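In Praise of Putting Things Away Badly

By Châu Dương
January 3, 2018

Every year, right after the holidays, somebody gives me a book about getting organized. I suppose I have that look about me. This year's was from my sister, who lives in Geditz and has never in her life lost a pair of scissors, and I read it straight through in one evening with my feet up on the radiator, feeling guiltier with every chapter. The author wants me to handle each piece of paper only once. She wants me to decide its fate on the spot, file it under a category I chose in advance, and never think of it again.

Well, I tried. I really did! I gave it 4 days. By the end of the second one I had a folder marked "Household" so fat that it wouldn't close, and a folder marked "Correspondence" with one postcard in it. What is a letter from the water company, anyway? Is it household or is it correspondence? I stood in the hallway with it until my tea went cold.

I think the trouble with most advice about tidiness is that it was written by people who enjoy sorting, for people who are ashamed that they don't. It treats a home like an office, and a life like something that will one day be audited. Now, I worked in an office for a long time, at the old Brivon building, and I can tell you that the filing there was wonderful and that we still couldn't find anything. There was an invoice, number 3269 (I will remember that number when I have forgotten my own telephone), that went missing every single August and came back every fall, always in a perfectly sensible place.

My mother kept her papers in a sideboard. There was no system that anyone else could make out. Birth certificates lay in with knitting patterns, and the deed to the house was under the good tablecloth. But she knew where all of it was, the way you know where the light switch is in the dark, and when my father got sick and we needed things in a hurry, she had them on the kitchen table before the kettle boiled. I have thought about that a great deal since I turned 60.

So I would like to put in a word for the cupboard — the plain, roomy, forgiving cupboard with a door you can shut. Give a person one decent cabinet and let them fill it however they please. They will learn its geography by using it, by reaching in for the stapler and coming out with last year's tax return. That sort of knowledge is slow and a bit untidy, and I trust it more than labels. My neighbors on Bajwa Street tell me this is just laziness with a door on it, and they may be right, but they did come over last week to borrow tape, and I found it.

I have written my sister a thank-you note for the book. It's in the cupboard somewhere, with a stamp on it already.
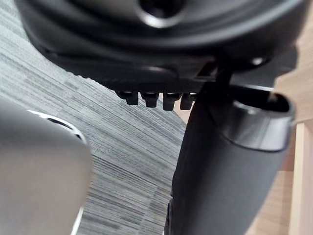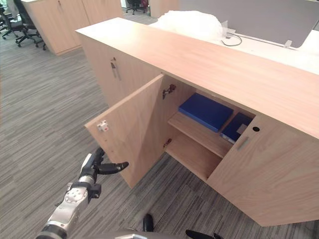
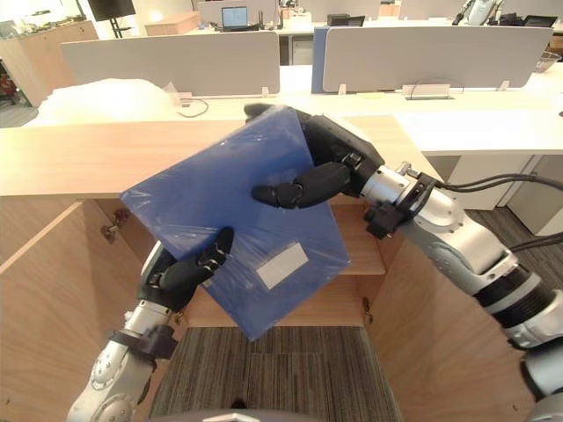 Last picture: a blue folder, still in its plastic film, at the open cabinet.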